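Dec 23, 2025

Fruit into the pink bowl again, two grippers, all by hand. I went through the Rukgate notes over breakfast and slowed right down on the approach – my October demos were far too snappy and the policy learned to swat things.

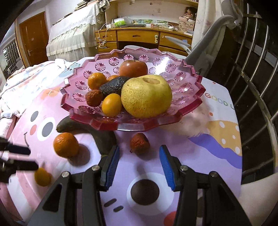 Wrist angle matters more than I figured. If I come in steep the pads close evenly, if I come in flat everything rolls away on me. Target is still 170 good demos for this task. 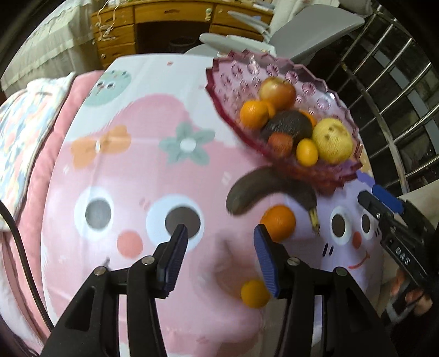

Next job is sorting out the labels, and Nuttall wants every grasp tagged by size. Fine by me! The small orange and the bigger one can be separate classes, and I'd like the banana on its own too, dark skin and all. Will trim the first 20 takes tonight.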